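Hawthorne print fair moves indoors, adds a second room

The Hawthorne print fair is back this May and it's bigger. Two rooms instead of one, over 70 artists, and a roof this time. Anyone who stood in the parking lot last spring holding a wet tote bag full of collage will be glad of that last part.

Doors open Saturday at noon. Tables close at 6. Entry is free, the zine swap is free, and the workshops cost whatever you want to put in the jar.

What's new. Mostly the photo collage section, which used to be a couple of tables by the restrooms and now gets the whole back room. Vana is showing her cut-paper portraits there, the ones with faces built out of old seed catalogs and road maps. She is selling small prints as well as originals. Originals go fast — she sold out before lunch last year and spent the afternoon drawing on envelopes for people who missed out.

Fares Obeidat has the long wall across from her. Black and white photographs, all shot in laundromats after dark, printed large on soft cotton paper with the borders left rough. He has been working on these for 6 years and has only shown a handful of them before. Some are hand tinted. The pinks are very good.

Also in the back room, a shared table from Dakier, the little press that does those folded photo books with the stitched spines. New titles, plus a box of misprints at a discount. Get to the misprints early. A crooked page or a strange green cast and they're half price, and frankly some look better that way. 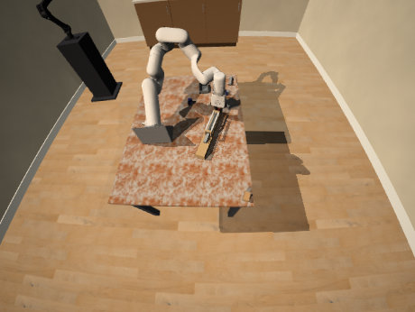 Obeidat would have liked three rooms. He said the photographers always end up with the worst light at these things, and that people buy with their eyes half closed under those yellow bulbs, so he's asked for the blinds to stay open all day. He also said he won't be framing anything. Frames double the price and he wants students to be able to take one home.

Fair enough. His smaller prints are priced so that they can, with the big ones by request.

The front room stays much as it was. Linocuts, screen prints, risograph posters, greeting cards, a lot of cats. Fisirach is bringing thier letterpress alphabet again along with a new set of moth prints in two colors, signed and numbered. Moths are a limited run and there's a limit of one set per person.

Workshops are small and start at 2. First up is collage from found photographs, bring your own scissors if you have a pair you like. After that, a session on making a photo book from a single sheet of paper. Sign up at the front desk when you arrive, no advance booking. Kids fine with an adult.

Most tables take cards, a few are cash only. Bring small bills. Coffee and sandwiches by the side door untill they run out.

Artists still waiting on table numbers should get them by email this week. Setup is from 9 in the morning, side entrance only. No tape on the painted walls please — putty or clips.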